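Home | Syllabus | Notes | Readings | Contact

Textiles and Everyday Materials
Week 4 notes: Pile fabrics
Instructor: Pavithra Bangera
Reading time: 3 min

A pile fabric has two parts, a ground and a pile. The ground is the flat base, woven or knitted. The pile is the set of yarns or fibers that stand up from it. Velvet, corduroy, terry cloth and fake fur are all pile fabrics.

1. Pile length

Short pile shows the shape underneath and keeps a clear edge. Long pile hides seams and softens the outline. Makers of soft toys often use both, with the longer pile over most of the body and the shorter one for trim on paws, ears or muzzles.
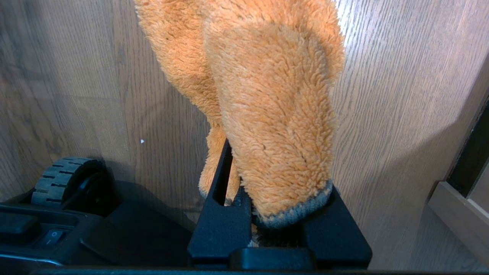
2. Direction

Most pile leans one way, called the nap. Stroke a sample with the nap and it lies flat. Stroke it against the nap and it looks darker or rougher. All pattern pieces for one item should be cut with the nap running the same way. On long shag, cut the backing only, from the wrong side, with the tip of the blade.

3. Construction

Woven pile: an extra set of yarns is looped or cut above the ground. Knitted pile: loose fibers are locked into the loops as the fabric is knitted (sliver knit), or extra yarn is added. Tufted pile: yarn is punched through a finished backing, then held with a coating. Most carpet is tufted.

4. Wear

Pile crushes, mats and sheds. Curly fibers mat sooner at points of rubbing. Acrylic and polyester pile can be damaged by a hot dryer.

For lab: bring swatches 22 and 278 from the Sorka set. Catrin Mathias has spare sets. Label the nap with an arrow on the back of each swatch.

Related notes
Week 3: Knits and stretch
Week 5: Felt and other nonwovens
Fiber burn test, safety sheet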